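Prevholm Sorting Bin, large, gray metal

We love this bin! It's the big rectangular one in the Prevholm range, with sloping sides that bring everything down to a flat floor, and a tall rear panel behind the inner back wall. Toss in toys, bath things, whatever is lying around, and you can still see all of it from above.

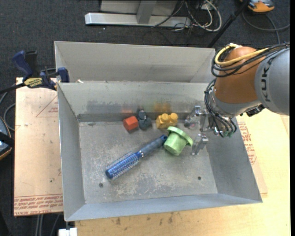

Prevholm bin with toy blocks, a green cup shape and a blue round hairbrush.

The floor picks up scratches with use, and we like it better that way. The front wall is narrow, so reaching in is easy.

Inside length: 48 inches
Item no. 174
Ships in 7 days

Questions about sizes? Write to Roos Verschueren at the Illel shop desk.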